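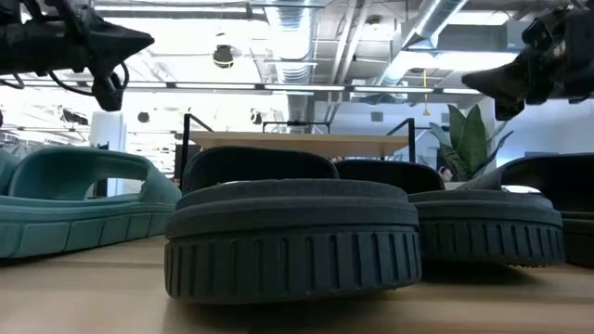 Hornura Home Forum > Entryways, Closets & Mudrooms
Small shelf, too many slides: what goes on top?

gravelpath
Posts: 400
Jan 18, 2025

Our household has drifted into owning nothing but slides. Black ones, teal ones, all the same general shape, all of them by the back door where somebody steps on them in the dark. I finally bought a shelf. It's the little Tristent, light wood board, thin black metal legs, room on top and a gap underneath. The man at Ríos Hardware in Jancombe called it a two-tier unit, which I suppose is true if the floor is a tier.

I've been trying out arrangements before I commit to a spot by the door. The question is which pair gets the board and which pairs live underneath or out front. I say black on top, because the black ones get worn most. My spouse says teal on top, because teal is "cheerful." We have now spent more time on this than we spent picking the house.

mudroom_regent
Posts: 3,131

Most-worn pair goes on the floor in front. You want to walk into them without bending over. The shelf is for the ones you feel guilty about not wearing.

Also, which way are they facing? You left that out and it's the whole question.

gravelpath

Toes toward the wall. I come in, I kick them off, they're pointing at the wall. I didn't know there was a policy.
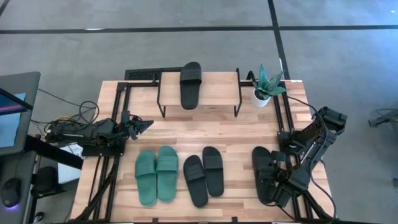 One black slide up on the shelf, green pair at left, black pair in the middle. Plant at the back for morale.

mudroom_regent
Posts: 3,131

There's a policy. Toes out. You put shoes away once and you put them on once, and the second one is when you're late.

Please also finish the job with that single. Half a pair on a shelf is how you end up with two lefts at the mailbox.

plinth
Posts: 2

New here, came for a grout question and got distracted. Toes in is fine for slides. There's no heel to fight with. You turn around, back your feet in, and leave. I've been doing it for years and have fallen over a normal number of times.

On color I'm with the spouse. Black shoes on a shelf with black legs disappear, and then you've paid for a shelf that looks like it's holding up nothing.

oldcoatrack

I like the plant. Mine are all by the door too and they get kicked weekly, so put it on the hinge side if you can. Ask me how I found out what potting mix does to a doormat.

For sizing: lay the widest pair on the board side by side before you decide anything. Slides are wider than you think across the strap. If they hang over the edge even a little, they'll come down every time the door slams, and then it's back to being a floor with a small roof.

gravelpath

Fair point about the widths. I tried it with black on top and teal in front, soles facing out. It does look like a store display for a store with very little stock. 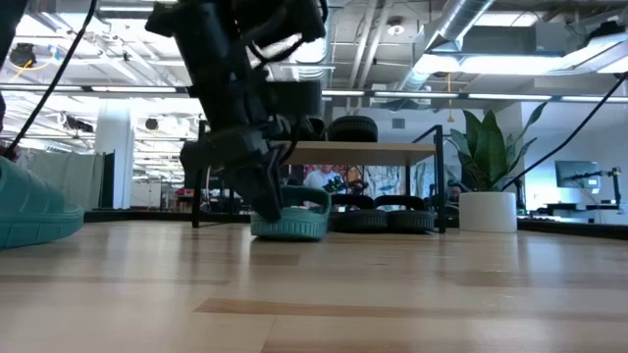
Black on the board, teal down in front.

mudroom_regent
Posts: 3,131

Better. You can read the soles from across the room, so at least you'll know what color you're tripping over. I'd still turn them around.

plinth

I wouldn't. Soles out lets you see which ones need a rinse before they go anywhere near the rug.

oldcoatrack

Agree with plinth on the rinsing, disagree on backing into them, I have a bad hip and a step down. Also, ribbed sidewalls hold grit like you wouldn't believe. Old toothbrush, dish soap, leave them upside down on the porch rail. I do mine in October before they go in the closet and again whenever I'm avoiding something.

gravelpath

OK, where we've landed: black on the board, toes to the wall, teal on the floor in front where they can be cheerful at ankle height. Spouse has accepted this pending review. The plant is going on the hinge side. I'm not buying a second Tristent, although I did look up the price, and I did measure the wall.

mudroom_regent
Posts: 3,131

You'll buy the second one. Get it before they change the wood color — mine don't match and I see it every morning.

plinth

Does anyone here know about grout?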